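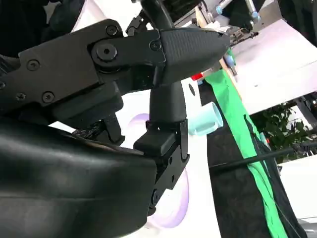 1/ The menstrual cycle has two halves, and they don't behave the same way. The first half (follicular phase) runs from the first day of bleeding up to ovulation. The second half (luteal phase) runs from ovulation to the day before the next period. The two halves meet at ovulation and don't have to be the same length.

Aoi Sugawara
January

2/ Most of the variation between people, and between one month and the next, is in the first half. An egg can take longer to mature if you've been ill, under a lot of stress, or for no reason anyone can find.

3/ The second half is steadier. In most people it lasts somewhere from 10 to 16 days. Your own usually stays within a day or two of its normal length, though it can shift a bit more than that.

4/ So "everyone ovulates on day 14" is wrong for a lot of people. It comes from taking a 28-day cycle and cutting it down the middle. Plenty of cycles aren't 28 days, and plenty that are don't split evenly.

5/ My own run long. Last one was 36 days. Work back from that using the range in post 3 and ovulation was probably between day 20 and day 26. If I'd gone by day 14 I'd have been a week out at the very least.

6/ You can only do that sum once your period has arrived. It tells you about the cycle you've just finished. It's a guess for the one you're in.

7/ Ovulation and the fertile window get mixed up a lot as well. Ovulation is the egg leaving the ovary. The egg lasts up to a day after that. Sperm can live for up to five days inside the body. The fertile window is the two put together, so it's about six days and most of it comes before the egg does.

8/ Urine test strips pick up a rise in luteinising hormone. The rise usually comes a day or so before ovulation. A positive strip means the body is getting ready to release an egg. It doesn't prove that it did. People with polycystic ovaries can get positives with no egg following.

9/ Temperature works the other way round. It goes up slightly after ovulation and stays up until near the next period. Useful for looking back, less so for planning the weekend. You need to take it at the same time each morning before you get up. I use a plain Dullex thermometer and a paper chart.

10/ Someone asked about apps. I tried Wumach for most of last year. It only had my period dates to go on, so its ovulation day was an estimate from averages. Fine for knowing when to pack pads. I wouldn't use an estimate like that as contraception.

11/ Bleeding doesn't always mean you ovulated, either. You can bleed after a cycle with no egg. It's more common in the first few years of periods and in the run-up to menopause.

12/ See a GP if your periods stop for three months or more and you're not pregnant, if they suddenly become very heavy, or if you bleed between periods or after sex. Take your dates with you, it's the first thing they ask.

13/ Will do cervical mucus separately, it needs its own thread.

We use cookies to remember your settings and measure visits. Accept all | Manage choices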